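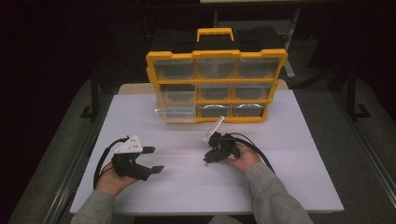
Figure 1. The nine-drawer organizer on the foam board, drawers closed or nearly so.

Our project asked whether sorting small hardware into labelled drawers saves a school workshop any time. The Clurnix website claims it does, and so did most of our class before we started. I wasn't convinced, and after January I'm still only partly convinced.

We began with 319 loose pieces out of the Baird workshop tins: screws, washers, rivets and a fair bit of junk. After throwing out anything bent or rusted we had 216 left. These went into a small organizer with clear drawers in a yellow frame, three rows of three. Clear fronts are supposed to let you find things by colour and shape. For wood screws, fine. Small silver parts at the bottom of a drawer all look the same from standing height, and people opened two or three drawers before they got the right one.

The foam board was Eilidh Pollock's suggestion. We tipped parts onto it for sorting -- the bench is light tan and brass washers vanish on it. It worked well for brass and badly for anything shiny. Rivets were the worst. They are pale, the board is white, and under the workshop lights you notice the highlight on the head before you notice the rivet. 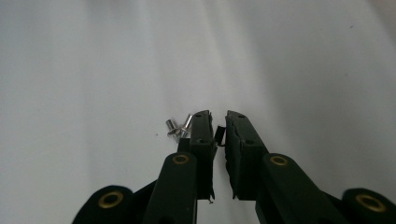

Innes Baxter disagreed with me on this point and wrote in our log that rivets are easy enough to spot on white if you look for the shadow, and that the real trouble is picking them up, so a darker board would fix the wrong problem.

He may be right. We didn't test a dark board, so neither of us can claim much. What we did time was 200 fetches, half from the tins and half from the drawers. The drawers won, but the same 2 students did every run, and by the second half they knew the parts by heart. I wouldn't put the difference down to the organizer on that evidence.

If another group takes this on, they should swap the order of the trials and use people who haven't done the sorting. Labels on the drawer fronts would need testing separately.

Submitted February 2020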